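The woman who runs the cord library in Olten answers the door with a kettle already on, and it is a good ten minutes before we get around to the subject of borrowing things. She started lending out power cords from her hallway closet, she says, "and my neighbors thought I'd lost my mind, but then every single one of them came by."

The idea came out of a move. She had unpacked the kitchen in the new apartment and found four cords that fit nothing she owned, while the one for her old Drimus sewing machine was gone. "I sat on the floor and I could have cried, over a cord! And I thought, somebody on this street has mine in a drawer."

These days the library has 217 members and keeps its shelves in a back room at Cita, the secondhand shop near the river.
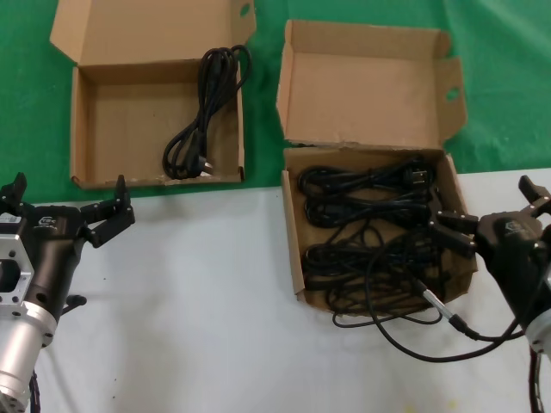
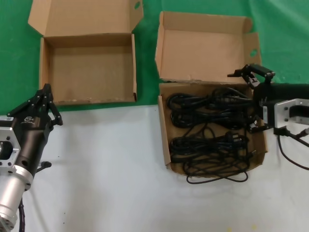
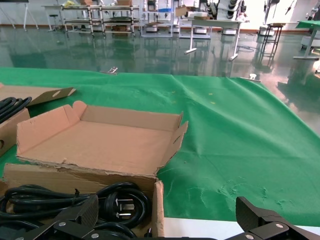 Cardboard boxes and coiled black cables.

She is fond of the people who bring in a bag of leftovers and then stay to talk. One man came for a lamp cord and went home with a recipe for plum cake, which she still owes him the second half of. Borrowing is free for members, and there is no real deadline. "If you need it until April, keep it until April. Just tell me, so I don't go looking."

Would she ever like a bigger place? She laughs and pours more tea. "People ask me that all the time. I'd like a window, and maybe a better chair."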